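Visit report: Tetthorpe materials recovery plant, open day

3 March 2024
Written up by Oana Manole

The plant at Tetthorpe takes mixed household packaging from the town and the villages north of the river. Nudis has run it under contract for six years. I went with Kgomotso Van der Merwe, mainly to see the PET line, which was rebuilt in May of last year.

Reception and sorting

Material is tipped onto a concrete floor and loaded by shovel into a bag opener. From there it passes a drum screen, a ballistic separator, an overband magnet and two optical sorters. Rated throughput is 6 tonnes per hour. On the open day the line was running below that, and the operators put it down to wet cardboard.

Film is the main nuisance. It wraps around the screen shafts, which are cut clean by hand at the end of each shift. Households are asked to empty their bin liners into the cart and keep the liner out of it. Compliance is poor, according to Seija Kauppinen, the shift lead.

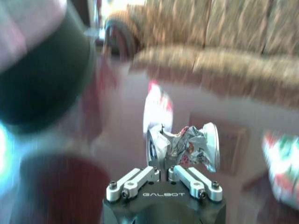 PET line

Bottles arrive with caps on. The old advice was to take them off, and many residents still do. Loose caps fall through the drum screen and end up in the fines, so the plant now wants them screwed back on. Caps and bottle bodies are separated after grinding in a float-sink tank: polyolefin floats, PET sinks. Sleeves and wraparound labels are removed earlier, in a dry delabeler made by Sjöberg.

Bottles should be empty. Residual liquid adds weight, fouls the optics and can throw off the air jets, as a half-full bottle doesn't eject.

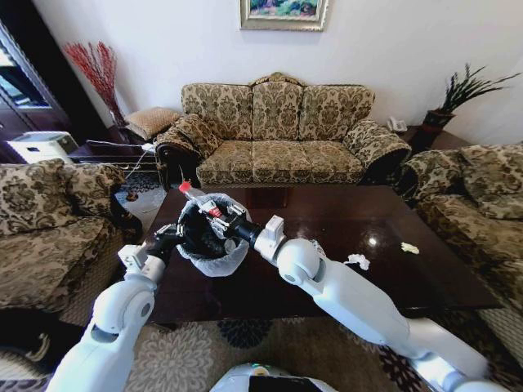
Bale yield for clear PET was given as 74 percent of the PET entering the building. The rest goes to colored bales or is lost to residue. Kauppinen would like a second pass on the residue belt - the space is there, the budget so far isn't.

Points to follow up

Moisture limits for incoming paper. Residue figures by collection route, promised by Kauppinen. Whether Metuvov, who buy the clear bales, will accept the current label content through the winter.

Parking is on the east side, and safety boots are required past the weighbridge.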